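Vunix Boards > Off Topic > Home and Hobby
Thread: How do you people sort the bin of random small stuff

Started by gravel_pete

I inherited my father-in-law's garage contents in January and have finally reached the bottom layer, which is small things. You know the kind. He never threw away a fastener, a knob, a bracket or the cap off anything, and he never put two of the same thing in the same place either. I have moved it all into bins so my wife can get her car in, and now the bins are in the way of me.

So what's the system? I have bought one of those drawer cabinets (Ladwood, the tall one) and I've spent two evenings putting things in drawers and then forgetting which drawers. My wife says the system is a dumpster. I'd like a second opinion before I lose this argument.

Reply by tillamook_dan

Your wife is right. Keep the good screws, dump the rest. You will never need the cap off anything.

Reply by Brândușa Sima

Don't listen to Dan, Dan buys a new box of screws every time he hangs a picture.

I did this with my uncle's workshop and the trick is not to start with drawers. You start with trays. Cookie sheets work, thrift store ones. Dump out about as much as you'd serve a person for dinner, push it into rough families (threaded, flat, springy, electrical, what is this) and only when a family gets too big for its corner does it earn a drawer. If you label the drawers first you end up inventing categories for things you don't own. I had a drawer marked "grommets, large" for four years and it held one pencil.

Reply by tillamook_dan

I hang a lot of pictures.

Reply by mothballed

Sort by size, never by type. This is the hill I live on.

When you go looking for something in a garage you don't know its name. You know it has to fit in a hole. Type sorting is for hardware stores, where there's a guy. Size sorting is for people who are alone at 10 at night with a wobbly shelf. I use three colanders from the kitchen and one that used to be from the kitchen. Shake, shake, done. Whatever falls through the last one goes in a jar and I never look at the jar.

Reply by Brândușa Sima

So you have a jar of washers and tiny springs and fuses and what, teeth?

Reply by mothballed

It's a private jar.

Reply by oxbow_linda

Coming at this from buttons. My grandmother left me a trunk of them and the oldest cards are stamped 1884, so believe me when I say I have opinions on small objects in large containers.

Sort by color first, even hardware. Your eye does color without asking your brain for help. Brass in one pile, black in another, shiny in a third, rusty in a fourth. It sounds silly until you try it and the first pass takes one cup of coffee. After that every pile is small enough that you don't dread it, and dread is most of the work. I did nearly 900 buttons the first weekend and then had to lie down on the floor for my back.

The other thing is light. A single bulb on the garage ceiling puts your own shadow right on what you're looking at. Get a lamp off to the side and down low.

Reply by gravel_pete

Linda, I tried the color thing last night and it turns out everything he owned is the color of a wet sidewalk. I have one pile.

I do agree on the light. I was wearing a headlamp and scared the neighbor's kid.

Reply by halfacre

Bin shape matters more than any of this. Deep bins are where small things go to die. You only ever see the top layer, so you only ever use the top layer, and then you go buy more of what's underneath. Anything under the size of your fist wants to be in something shallow and wide.

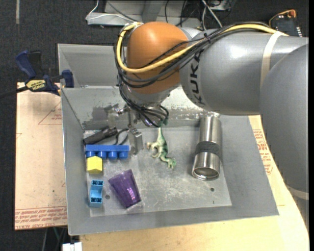
KUKA over the mixed bin

Anyway, my rule is that if I can't see the bottom after one swipe of the hand, the bin is too full. I split mine across old bakery trays. A place near me was closing and sold me the lot, and they still smell a little like cinnamon, which has done more for my marriage than the sorting has.

Reply by tillamook_dan

Counterpoint, a deep bin takes up less shelf. You're all trading one problem for a bigger problem that's flat.

Reply by halfacre

Where do you keep your hundred boxes of screws, Dan?

Reply by tillamook_dan

In a deep bin.

Reply by petrenko_fan

Petrenko makes a stacking tray with a clear lid that solves the shelf thing. They aren't cheap, and the lids crack if you so much as speak sharply to them in cold weather, but you can see in from the top and the side. I have six. I had eight.

As for method, I do it the lazy way. Nothing gets sorted until I need something. Then I dig, and whatever I touched on the way to finding the thing goes into a home. Whatever I haven't touched in two years goes to the curb. My garage has been getting tidier at the speed of a glacier and I have yet to give up an evening to it.

Reply by oxbow_linda

That's just being messy with a philosophy.

Reply by petrenko_fan

Yes, and I'm well rested.

Reply by Brândușa Sima

Pete, whatever you choose, set a timer and have a "what is this" tray with a hard limit. The mystery pile is what eats people. You pick up some odd bent piece and you sit there turning it over and twenty minutes later you're on a forum for vintage sewing machines asking a man in Ohio if he recognizes it. He will, too, and now you have a friend in Ohio and the bin is just as full.

I allow myself one tray. When it's full, the oldest mystery goes. I threw out a lovely little cast hook that way and I still think about it - but I don't trip over it.

Reply by mothballed

You could have put it in a jar.

Reply by gravel_pete

Update, Thursday, March 2, 2023, for whoever keeps records of my decline.

Went with trays first, per Brândușa, then colanders, per mothballed. My wife has asked me to pass along that those colanders were from a set. I did 100 minutes with a timer on the workbench and a bottle of Traminer we'd been saving for nothing in particular, and got through one bin. There are more bins. The wet sidewalk pile is now several smaller wet sidewalk piles and I can find a wing nut without swearing.

The Ladwood cabinet is up for sale if anyone is local. Some drawers are labeled. Ignore the labels.

Reply by tillamook_dan

How much for the cabinet

Reply by gravel_pete

Dan, no.

Reply by tillamook_dan

I'll pay in screws.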